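Kitchen and Crockery Safety Check, with comments
5 min read

Site: Irkbridge Community Kitchen, upstairs
Checked by: Lejla Kolev
With: Eero Ruotsalainen (most of the lifting)
Date: Sunday, April 12, 2026
Sheet no. 344

Marks used: OK / OK with a note / Fix / Out of use

1. Floors and ways through

1.1 Floor clean and dry at start of check - OK
1.2 Mats flat, no curled corners - Fix
The mat by the back door has started to lift again on the hinge side. I trod it down twice and it came straight back up. Please swap it for the spare before the soup lunch.
1.3 Fire door opens fully from inside - OK
Lovely and smooth now! Whoever planed the bottom of that door has made my month.
1.4 Nothing stored on the stairs - OK with a note
One folded trolley at the bottom, moved while I was there.

2. Heat and power

2.1 Hob knobs all turn and click off - OK
2.2 Oven door seal - OK with a note
Clean, and a really good tight fit apart from a small nick at the lower left. Not leaking that I could feel. Look at it again in December.
2.3 Kettle leads and plugs - Fix
The lead on the larger kettle is too long for where it lives and hangs over the front of the worktop. Shorten it or move the kettle to the other socket.
2.4 Fire blanket in place, tabs showing - OK
2.5 Extractor filter - OK
Eero had this out and washed before I had even found my pen. It looks wonderful.

3. Knives and small tools

3.1 Knives in the block, none loose in the drawer - OK with a note
Two paring knives loose. Back in the block now.
3.2 Peelers and graters free of rust - Out of use
One box grater binned. The other three are in great shape.
3.3 Tin opener - OK
The new one is a joy and opens the big tomato tins without leaving that nasty little tooth of metal on the rim.

4. Shelving

4.1 Brackets tight - OK
4.2 Heavy pans below shoulder height - OK
Big improvement on last time, when the stockpot was up on the top shelf.
4.3 Shelf labels readable - Fix
"Serving" has faded to "Serv". Raimo Tuominen has the label printer.

5. Bowls, plates and mugs

This is my favourite part of the check and I make no secret of it. Crockery gets knocked about more than anything else in the building, and it's so satisfying to go through a stack and find it sound.

5.1 Rims smooth all the way round - OK with a note
Run a dry fingertip round the rim, slowly. A chip you can hardly see will catch the skin. One side plate failed and has gone. The thick rounded rims on the bowls are marvellous for this, very comfortable to hold too.
5.2 Insides free of cracks and crazing - OK
Tip each bowl well over towards you so the light falls inside. On a shiny inside you get a bright spot, and if you turn the bowl the spot slides along. Where it jumps or breaks up, stop and look again - that's where a hairline will be.
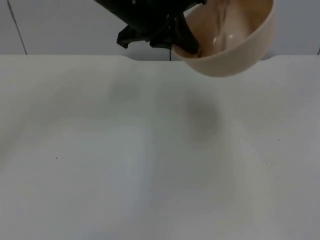 Item 5.2: cream bowl tipped over the white table, with the light catching the glossy inside.

5.3 Undersides and feet - OK
Feel for grit and rough patches. Anything scratchy will mark the bowl beneath it in the stack.
5.4 Stacks no higher than the shelf line - Fix
The mugs were well over. Start a second row, there's bags of room.
5.5 Handles firm - OK with a note
Give each mug handle a gentle wiggle. One moved a little, so it's now a pencil pot in the office and looks very happy there.

6. Cleaning cupboard

6.1 Bottles labelled, lids on - OK
6.2 Cloths sorted by colour - OK
6.3 Cupboard locked - Fix
The key was in the door. It belongs on the hook inside the office.

To do before the next check
Mat by back door - Eero
Kettle lead - Eero
Shelf label - Raimo
Second row for mugs - anyone passing
Cupboard key - everyone, please!

Copy to Kauko Koskela for the office folder.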